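Moving a fruit display and two tables to Raltatby hall, what would you do?

**Mareike Wegener**

I'm setting up the harvest stall at Raltatby hall in July and have to get everything there in a small hatchback. The main item is a wicker basket with a tall handle, filled with artificial fruit. Last year the fruit was tipped into a carrier bag and the peach got a dent in it. The boot is 76 cm deep and I also need room for 64 jam jars. Should I leave the fruit in the basket or pack it separately?
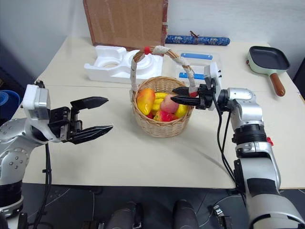
*The basket with the fruit in it. The handle is wrapped in white.*

Also, the hall tables never line up properly. Cloths sag into the gap and jars wobble. Is there a cheap fix?

**Volker Schwerdtfeger**

Take the fruit out. Wrap each piece in a tea towel and put them back in with the heaviest at the bottom. Stand the basket behind the passenger seat and run the seat belt through the handle. Jars go in the boot, in boxes with dividers. Ask at the off-licence, they usually have some going spare.

For the tables, check the heights first. If one is lower, fold card under its feet until the tops are level. Then push them together and tie the legs where they meet. I used garden wire at Vindbridge and it held all day.

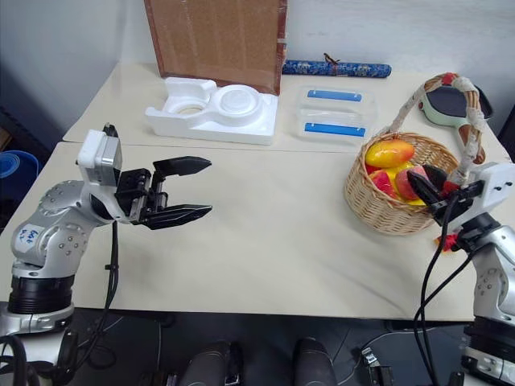
*Front and rear sections pushed together, with the join running across.*

Keep jars off the join anyway. Lay a strip of thick felt along it before the cloth goes on.

**targate_69**

Wire scratches the legs, and our hall charged us for it. Use old bicycle inner tube. I wouldn't bother wrapping artificial fruit either, just put a towel over the top.

**Mareike Wegener**

Thanks both. I have an inner tube in the shed so I'll try that, and I'll wrap the peach at least.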